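Home | Issues | Authors | Search | Contact

April. Dionysis Andreadis and Periklis Stergiou

3. Laying out the rooms at full size

3.1 Why full size

The Liapis house survives in a single plan, drawn in 1917 and copied at least once before it reached the Posa archive. It is a lovely sheet, and maddening. Room names are lettered with great care, while wall thicknesses are left out altogether and the stair is a row of strokes with no rise given. Earlier readers treated the small room beside the kitchen as a store. We came to think it was a place where people slept, and the quickest way to test that idea was to stand in it.

Drawing old plans on the ground at one to one is hardly new — builders did it with string and lime long before anyone wrote papers on the subject — but it is rarely used for houses this modest, and we would love to see more of it. A bed that fits comfortably on paper can block a door in practice. A window that looks generous may turn out to light only the back of a person's head.

3.2 Participants and procedure

We invited 18 people to walk the layout, among them two retired masons from Zuline whose comments on door swings were worth the whole exercise. Each person had 20 minutes. They were given a room name and a task (carry a tray from the hearth to the table, get a child out of bed in the dark) and asked to talk as they moved. We kept quiet, which was harder than expected!

Wall lines were marked in tape, following the inner face of each wall as far as the plan allows. Where two lines met we let them run past each other, so that the corner point could be read from the crossing itself (Figure 2). This also made it easy to shift one wall and leave its neighbor alone, and we shifted the kitchen wall more often than we care to admit.
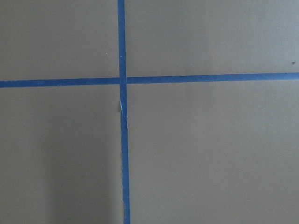 Figure 2. Crossing of two lines of blue tape.

3.3 What the walkers told us

The strongest agreement concerned the small room. Walkers who entered from the kitchen turned left without being asked, toward the wall shared with the hearth, and several described it as the spot where they would want to sleep. The masons went further and argued that the door must have opened outward, as in the older Govivix houses. We had drawn it the other way, and have now changed it.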